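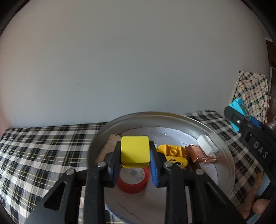
Home Syllabus Handouts Labs Readings Contact

Filed under: Handouts / Field visits

Notes to go with the Gotmont visit, 5/21/26

OK, so these are my notes from the morning at Gotmont, typed up for everybody, including the people who were stuck in the Ivham lab section and couldn't come. They're a bit of a jumble. Read them before you start the write-up, and bring your own scribbles too, because I was standing near the back for part of it and I know I missed things.

Our host was Rostyslav Tymoshchuk, who runs the hand-held collection work over there. He talks fast! If you have "linkage" spelled four different ways in your notebook, join the club.

The tray task

This was the part I most wanted you to see. A person holds a gripper in each hand and moves small things in and out of a round metal tray, over and over, and the camera on each gripper records what the hand is doing. The recordings go into training an arm that will have to do the same job later with no person attached. We spent weeks on grasp planning with neat cubes on a flat table, and then you see a tray with a roll of tape and a square tin and bits of plastic all leaning on each other, and you understand why chapter 6 is so long.

A full set is 80 takes. Rostyslav said a good operator gets through one in a morning if the objects behave. They had 376 takes saved for this task when we visited, and he expected to throw out 18 of them for bad starts, usually somebody closing the jaws before the recording was running. I asked if you could just trim those and keep the rest. He said they tried it in December and it made the timing data a mess, so now the whole take goes.

Things worth writing down about the grippers themselves:

The jaws move on a linkage, with pivots you can see from the outside. Go back to the four-bar section and sketch it. I mean really sketch it, with the pins marked, and then work out which way the fingertip tilts as it closes. A couple of you guessed wrong out loud (so did I, the first time I looked at one).

The fingertips have textured pads. The one on the near tool was pressed right up against the side of the yellow tin while it was being held, and that's a nice case for the friction cone homework. A tin with flat sides is about as friendly as it gets. Now do the same drawing with the roll of tape, once lying flat and once standing on its edge, and tell me where you'd put the two contacts.

Clear and see-through stuff

Somebody asked about the see-through pieces, and I was so glad, because I had it on my list and forgot.
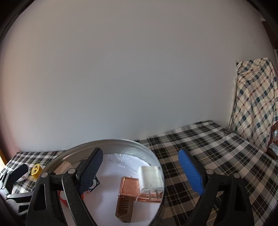
Depth estimates go bad on anything light passes through. Crumpled clear film is the worst of all, since it's got no fixed shape and all the camera gets is a few bright glints on the folds. The copper-colored plastic parts are a bit kinder. They have color and they have edges, but where one lies over another it's hard to say where the top one stops. Add a shiny metal rim throwing light around and you've got plenty to argue about in question 3.

Chae, the labeling program they use, lets a person mark the outline of an object by hand when the automatic one gives up. Rostyslav told us the clear pieces needed hand marking in 245 takes. Compare that to the total up above and you'll see why he sighed when he said it.

Boria is the other name you'll have in your notes. It's the playback side, where you line up the left-hand and right-hand views and step through them together. We only got a few minutes with it. What I want you to remember is that the two cameras see the same tray from different spots, and something hidden behind the jaw in one view may be perfectly plain in the other. That's your occlusion example, use it.

For the write-up

Two pages, drawings count. Pick one object from the tray and follow it all the way through: how you'd approach it, where the pads touch, what could block the view, what you'd do if it slipped. Please don't all pick the tin.

If you borrowed one of the loaner badges, it goes in the envelope outside my office. I'm still short three.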